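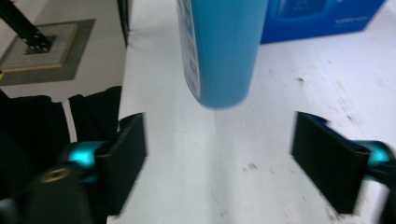

Grimavlow hand-held gripper, over a white bench with a blue bottle.

Grimavlow Hand-Held Gripper, starter kit
$1,546 per kit, freight extra

If you're planning a first go at teaching a robot by showing it, the Grimavlow is a friendly and fairly gentle place to put your money, and plenty of our customers have bought one well before settling on an arm (we think that's a sensible order to do things in, for what it's worth!). You get the gripper with its two flat black finger pads, a wrist camera, a charging lead and 3 spare pairs of pads in a zip case.

When you're working out your budget, please leave a little room for a decent bench, good overhead lighting and the everyday bits and bobs you'll want to pick up. Pads are a wearing part, and we'd suggest fresh ones every 1,000 grasps or so if your items are heavy. Colour choice is teal joints only for now, sorry.

Kits ordered in July are leaving our Joncombe workshop now. For a quote on 2 or more, or a loan unit to try first, ask for Fotini Economou or Dean Sedgwick.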